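Laver une peluche blanche sans la faire jaunir ?
Ifeoma Wike, rubrique Maison et entretien

Bonjour à tous ! Ma fille a une petite peluche ronde toute blanche qui commence à virer au gris. L'étiquette est illisible. Machine ou main ? Et comment garder le poil bien gonflant ?

Odette Lacroix
Machine, sans hésiter, j'en ai lavé des dizaines comme ça ! Taie d'oreiller nouée, cycle délicat à 30 degrés, très peu de lessive liquide, et surtout pas d'adoucissant (il colle les poils entre eux). 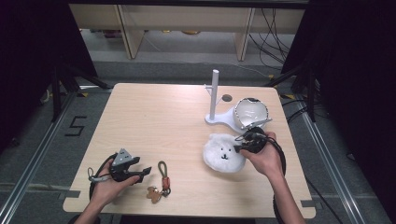
Séchage et brossage

Nkechi Adeyemi
D'accord avec Odette pour le lavage, mais tout se joue au séchage ! On presse dans une serviette éponge, on ne tord jamais, puis à plat, loin du radiateur. Comptez jusqu'à 3 jours si le rembourrage est épais. Je brosse le poil encore humide avec une brosse à dents souple, en tournant autour des yeux et de la truffe, et ça redevient tout doux, un vrai bonheur !

Zainab Okoro
moi bicarbonate à sec dans un sac, on secoue, 10 minutes et aspirateur. Pas essayé sur du très sale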